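Handout 4: Looking After the Hand
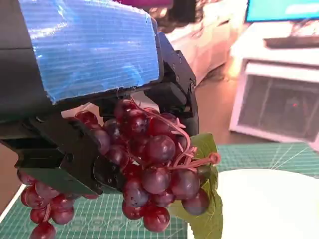 Course notes / Robot Cell Upkeep / Gripper

Read these before your first bench session. They cover the gripper only. The arm has its own handout, which is longer and less fun, and the control software has a handout that I keep promising to finish.

Why we start with the hand

Almost everything that goes wrong in our cell goes wrong in the last few inches. The arm is a sturdy, dull machine that will outlive the course. The hand is a collection of plastic parts, small screws and pivot bolts, and we ask it to squeeze things all day. Plastic creeps, screws back out, and pivots get sloppy so gradually that the people using the cell every day are the last to notice.

In the cell log from November you will find 13 entries blaming the vision model for missed grasps. Read them, then read the one by Sinan Işık in which he takes a screwdriver to the left finger and the missed grasps stop. That entry is four words long and you may treat it as required reading.

Before you touch anything

Park the arm in the service pose and press the stop. Then switch off power to the hand at its own supply. The stop holds the arm but leaves the finger motor live, and a live finger motor is not something you want to discover with your thumb. Wait for the fingers to go slack. If you can't move them gently by hand, power is still on, whatever your lab partner says.

Tools: the small hex set, the Gilta torque driver, a soft brush, lint-free wipes, a flashlight, and a cup with a lid for screws. Use the lid.

Checking the fingers

Work one finger at a time, from the palm outward, and finish the first before you start the second.

Hold the segment nearest the palm still and wiggle the next one sideways. A little play is normal. A click is not. If you feel a click, look at the pivot bolt before you reach for a tool, and check whether the head has turned away from its paint mark. Bolts that have turned get snugged to the value on the card taped inside the cabinet door. Do not go past it. The threads are cut into plastic, and plastic forgives one enthusiastic student per semester.

Now open and close the finger slowly by hand. It should feel the same all the way through. Grit shows up as a scratchy patch, usually near fully closed, and comes out with the brush. Oil does not help. Oil collects more grit, then gets on the fingertip, and then you have a hand that drops things with great consistency.

Fingertips get wiped at the start of every session. Look for shiny spots, cuts and flattened areas. A shiny tip still grips a block nicely and will let a smooth round object slide straight out, which brings us to the fruit.

The tape

The tape over the top of the hand stays on. Every group asks to remove it, and one group did. When an edge lifts, press it down. When it will no longer stay down, replace the whole piece and smooth it outward from the middle. Keep it clear of the hinges and screws. A finger that stops short of closed has tape in a joint more often than it has anything interesting wrong with it.

The grape test

Blocks and cups are too polite to tell you much about a hand. After any work on the fingers we finish with the artificial grapes, on the green cutting mat, with the white plate set beside them. The bunch gives under pressure, the berries are slick, and the stems and leaf stick out where a finger would like to go. A worn pivot that passes every other check will usually give itself away here.

Line the mat up with the tape corners on the table and use its grid to set the start position. Write the grid reference down. "Near the middle" has appeared in past lab reports and has not scored well.

Close the hand at the low force setting and lift clear of the mat. Hold for a slow count, move to the plate, and open. Do this 3 times without adjusting anything between tries, however much you want to. Then turn the bunch so the leaf is on the other side and repeat.

What to look for:

Bunch sags or rotates after the lift: check the fingertips first, then the force setting.
One finger arrives well before the other: check the late one for grit or tape.
Good grip, but the bunch won't let go: a stem is probably caught in a hinge. Stop, cut power to the hand, and free it by hand. Do not open and close until it sorts itself out.
Single grape left on the mat: it came off its stem. Push it back on and repeat the try.

Writing it up

The log wants the date, your initials, which finger, which bolts moved, and the result of each try. "Fixed gripper" is not an entry. Neither is "Ekon software being weird again," though I sympathize.

For next time

Read the Kettunen notes on tendon tension, skipping the appendix. Bring the torque card values in your own handwriting – photographs of the card don't count, and the door will be shut.

Handout revised April 10, 2025. Corrections to the box by the Tritar bench.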